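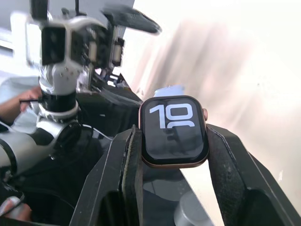

2 Dec 2020 – dye bench, madder again

OK, back to the madder vat after what feels like forever. I've been putting this off because the last batch came out the color of canned salmon, and I still have a whole drawer of it that I can't bring myself to use or throw out. So this time I'm writing everything down as I go, even the boring bits.

Yarn is the Morin two-ply, the undyed stuff, 6 skeins. I scoured them last night and left them in the sink to cool on their own (I used to rush this and got felted ends every single time). Total dry weight came to 151 grams a skein on the kitchen scale, give or take whatever that scale feels like doing. Mordanted with alum, no cream of tartar this round. I know the old handout says to use it, but I want to see if that's what keeps pushing me toward orange.

Roots

These are from the Flullby bag, the chopped ones, not the powder. They smell great, sort of like a cellar with licorice in it. I rinsed them twice in cool water and the first rinse was so yellow-brown I nearly did a third. Then I chickened out, thinking I'd pour the red away too. Next time do the third rinse! Write that on the bag.

Soaked overnight in the enamel pot with a spoonful of chalk, our tap water being as soft as it is. By morning the pot looked like cold tomato soup.

Heat

This is the part I always wreck. Madder goes brown if it gets too hot, and the Isau hot plate has no setting between "barely on" and "volcano." What worked today was stacking the pot on the spare trivet and leaving the plate on 2. It crept up so slowly that I had time to sweep, relabel the mordant jars and eat a sandwich in the hall – no food at the bench, I do remember the rule, whatever the sign says about me.

Held it warm for about 8 hours in all, turning the skeins whenever I walked by. I never let it simmer. One skein floated up and got a pale patch along the top, so that one is going to be the swatch skein and I'm not going to be sad about it.

Results so far

Much better!! A proper brick red while wet, with no salmon anywhere. It'll dry lighter, they always do, but even allowing for that I'm really happy. I dropped a little cutting into an iron bath just to be nosy and it went a deep plum-brown that I'd wear every day. The Helusix detergent is the one I'd like to wash-test with, as the other brand stripped my weld samples back in February.

I also looked up that pattern book reprint, the 1696 one, and the reds in there call for bran water. No idea if it does anything. There's bran in the cupboard, so it's worth a jar test.

Left to do
Rinse after the skeins have cooled in the pot overnight
Save the bath, there's plenty left in it for a coral or a peach
Card samples for the window light test
Order more alum, we're down to the dusty end of the tub
Please don't move the green bucket, it's the iron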